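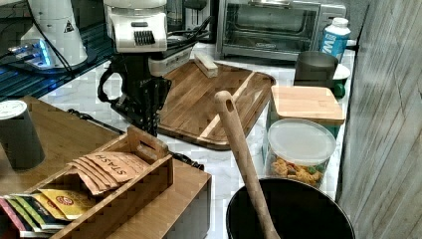

Kitchen counter with cutting board and toaster oven, Hollis building.

Cuderley Home Cooking Program
Progress report to the Rumness Fund
Prepared by Ro-un Yoon, program manager
17th November

Attendance

The program served 672 people in this period, against a target of 30 new households a month. We met the target in every month except the first, when the Hollis building opened two weeks behind schedule. Most new households came through the school lunch office and the clinic on the ground floor. Referrals from the housing office were lower than we planned for, and Chalerm Chaimongkol is meeting with their intake staff to go over the form again.

Classes

We now run 4 classes a week. The evening class fills first and has a waiting list. The midday class for older adults is half full, mainly for transportation reasons. The bus route past Hollis was changed in the summer and the closest stop is now a long walk uphill. We have moved this class to the Itosier center on a trial basis and will report on the result in January.

Uthai Chaiyaporn rewrote the bean and grain lessons after participants told us the recipes took too long on a weeknight. The new versions use canned beans and one pot. The knife safety lesson has been moved from week three to week one.

Spending

Food costs for the period were $2,123, slightly over budget. Eggs and cooking oil account for nearly all of the difference. We covered it from the printing line, which was underspent after we stopped handing out bound recipe books and went to single sheets. No change to the total award is requested.

Staffing

Nattawut Kamolrat joined as second instructor and teaches the evening class. Zhuoran Luo has moved to part time and continues to handle the follow-up calls. Calls at the three-month mark are behind. We have reached a little over half of the households due, and the survey results will be sent separately when the rest are done.

Next period

Start a weekend class for parents with children. Finish the three-month calls. Renew the food handler permits for both sites. Decide whether the midday class stays at Itosier.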